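Tags: Hot water & heating > Pressure loss > Open

Ticket title: Combi boiler drops pressure overnight, third "fix" has not fixed it

Filling pressure is right at bedtime and the gauge is near zero by breakfast. The boiler is a Brurkier, nine years old, serviced every fall. The first technician blamed the expansion tank and replaced it. The second blamed the relief valve and replaced that. The third bled every radiator, told me air had been the problem all along, and charged me 79 for the visit. Pressure was down again the next morning.

I have now been told three different causes with the same confidence, so forgive me if I want evidence before paying for a fourth.
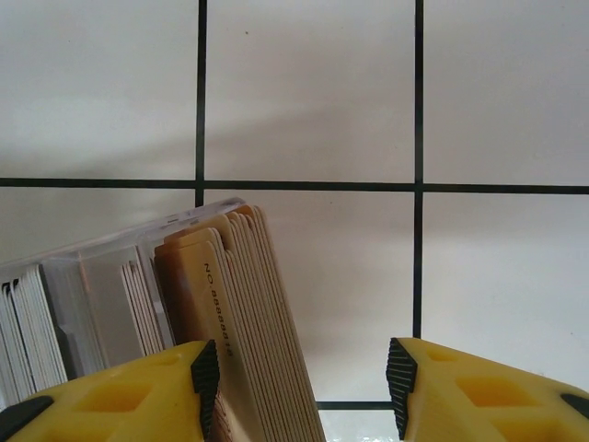 Zornmont, September

Log so far, for whoever picks this up.

Evening, 10 p.m.: filled to the normal mark, heating off, hot water off. Filling loop closed and disconnected at both ends, so please don't suggest it was left open.

Morning, 7 a.m.: needle almost on the stop. Bag tied over the outside discharge pipe was dry. That seems to clear the relief valve, old and new.

Next night: closed both isolation valves under the boiler before bed. In the morning the boiler side had held. Opened the valves and the needle fell within a minute. To me this says the water is leaving through the pipework or the radiators and the boiler itself is fine. I sent all this to Pusell, who hold the service contract. Their answer was a quote of 1690 for a new heat exchanger. No explanation of how a heat exchanger leaks only when the valves are open.

I also tried the leak sealer Pusell sells. It did nothing I could measure.
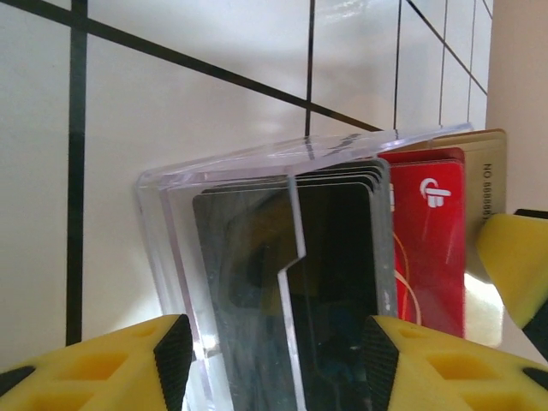 Engelbert Sutter: Your valve test is decent but I wouldn't hang everything on one night. Those isolation valves often don't close fully, and a weeping one can fool you in either direction. Repeat it twice more and write down the gauge reading each time, with the system at the same temperature. Then look at the ground floor. Are any of the pipes under the slab?

Fair point about repeating it. Done, two more nights, boiler cold each time. Same result, no movement at all on the boiler side. And yes, the return to the back room runs under the concrete, which all three technicians were told and none of them wrote down.

Macaraeg do leak tracing with gas and quoted 648, payable whether they find anything or not. I asked what happens if they find nothing and was told that "almost never happens." I have heard that before.
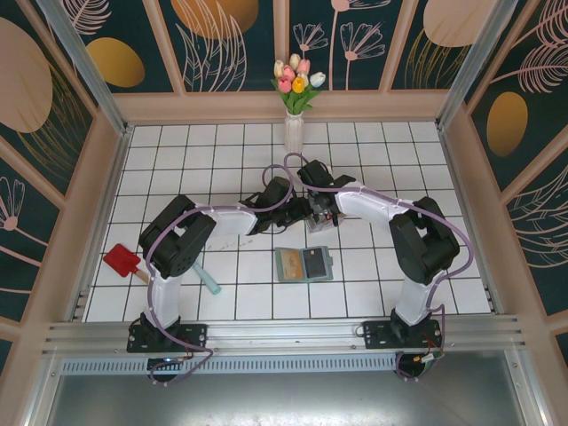

Before I agree to that, I'm going to cap the back room branch where it leaves the hallway and run the rest of the house without it. If pressure holds for several nights, the leak is in that branch and I can run a new pipe along the baseboard for much less than the tracing fee. If it still drops, I'll take the caps off and call them.

Pusell have asked me to mark this ticket as resolved because a quote was issued. I have declined. Status stays open until the gauge reads the same in the morning as it did the night before.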